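Drain Height, Trap Depth and the Smell in the Back Bathroom

6 min read

We use cookies to remember your preferences and to count visits. By continuing to read you accept this. Manage settings

The back bathroom in the Fidley house has smelled of sewer, on and off, for as long as I have owned the place. The smell is strongest in the early morning and after a windy night. It is absent in July and August. I have written up two earlier attempts at fixing it, both of which failed, and several readers asked for the third.

To restate the layout: one toilet, one sink, one shower with a floor drain, and a second floor drain near the door that was put in for a washing machine that is no longer there. All four fixtures join a single 3-inch branch under the slab. The branch runs 23 feet to the main stack. The sink has its own vent. The shower and the second floor drain share a vent that goes up through the closet wall. The toilet is close enough to the stack that it does not need one.

A trap works by holding water. If the water seal is 2 inches deep, sewer gas at normal pressure cannot push through it. There are four ordinary ways to lose the seal. The water evaporates. The water is siphoned out by another fixture draining. The water is pushed out by back pressure. Or a thread of lint or hair hangs over the weir and wicks the water out a drop at a time. The fourth is rare but I have seen it twice, once in this house.

My first attempt assumed evaporation. I poured a quart of water into each floor drain and topped it with mineral oil. The oil floats and slows evaporation to almost nothing. The smell came back in 5 days. With an oil layer in place, evaporation could not have emptied a trap that fast, so I moved on.

My second attempt assumed a bad toilet seal. I pulled the toilet, found a wax ring that looked serviceable, replaced it anyway, and shimmed the base, which had a slight rock. The rock is gone. The smell was unchanged.

For the third attempt I decided to measure before touching anything. The instrument was a wooden dowel marked in quarter inches with a pencil. I lowered it to the bottom of each floor drain trap, pulled it out, and read the wet line. I did this morning and night and wrote the numbers in a notebook. The shower trap held its level. The trap by the door lost between a quarter and a half inch on calm days and more than an inch on windy ones.

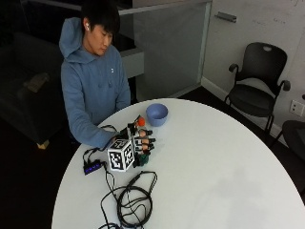 DUNARD, October

I am finishing this post away from home, with the notebook and a copy of the vent sketch. The readings stopped when I left, but there were enough of them to draw a conclusion.

Loss that tracks the wind points at the vent. When wind crosses the top of a vent pipe, the pressure in the pipe falls and rises with each gust. The water in the trap moves up and down with it. If the movement is large enough, some water goes over the weir on each stroke and does not come back. A deep trap tolerates this. A shallow one does not. The trap by the door has a seal of a little under 2 inches when full, so it starts with very little margin.

That explains the mornings and the windy nights. It also explains the summer, when the air in that valley hardly moves. It does not explain why the shower trap, on the same vent, was fine. I spent longer on this than I should have. The shower gets used every day, so its trap is refilled every day. The drain by the door gets no water at all unless somebody pours it in. My readings on the shower were always taken within a few hours of a full refill, and the comparison was worthless. I should have left the shower alone for a week.

The vent itself ends 7 inches above the roof, on the windward side, close to the ridge. The neighboring house has the same plan and its vent ends well below the ridge on the other side. I do not want to reroute mine. That would mean opening the closet wall and cutting a second hole in a roof that does not leak.

The options I considered:

Extend the vent and fit a baffled cap. Cheap, but a cap can frost over in a cold winter, and I would rather not be on that roof in January.

Fit a trap primer from the sink supply line. This sends a small shot of water to the floor drain whenever the faucet is used. It is the correct answer on paper. It requires a line under the slab or along the baseboard, and the one quote I got was 400 dollars before patching the wall.

Fit an in-line trap seal. This is a rubber insert that sits in the drain throat, opens under the weight of water, and closes again when the flow stops. It takes ten minutes to install.

Abandon the drain. Nothing discharges into it. A mechanical test plug with a gasket would close it permanently. But it is the only drain near the water heater, and I want it to work if the tank lets go.

I ordered the rubber insert. Before it goes in, the throat of the drain has to be scrubbed down to clean metal, or the gasket will not seat. Mine has old paint in it from when the floor was last done. A brass brush takes most of it off. The rest needs a scraper.

After installation I will repeat the dowel readings, this time with the shower out of use for the same period. The insert has to come out for each reading and go back in afterward, which is a nuisance and may disturb the result. I have not worked out a better method. A smoke test on the branch is next if the level holds and the smell persists.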